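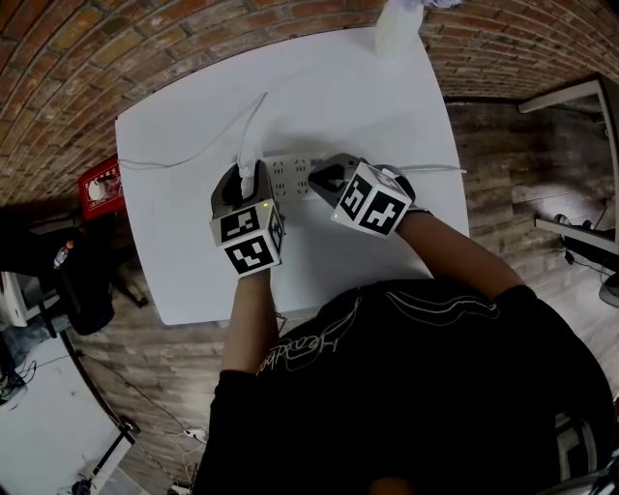
One gripper closes on the plug while the other is held over the power strip.

Plugging in a cord remains among the more difficult assignments that can be given to a household machine. A plug must meet its socket squarely, the strip tends to slide, and the cable pulls in whatever direction it was last coiled. At Ikex, whose Drondmont program studies ordinary chores, the task has been attempted by an autonomous arm 329 times since July. The arm completed it on 265 of those occasions, always with the same model of strip.

Performance declined sharply when the strip was replaced with an unfamiliar one. In a further series of 100 attempts, fewer than half succeeded. The program has therefore returned to human demonstration, in which people carry out each chore with hand-held grippers and the recorded motions serve as training material. Folding towels and clearing a table are to follow.
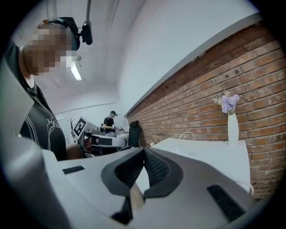

Edgardo Sebastian takes a more reserved view of such work. A machine that needs 3 minutes to seat a plug, he argues, has not yet relieved anyone of a chore, and shops in Tistitz would be better served by sockets designed for machines in the first place. Engineers at Voß have made a similar case for shop-floor connectors. Ikex intends to repeat the unfamiliar-strip series before it considers any trial in private homes.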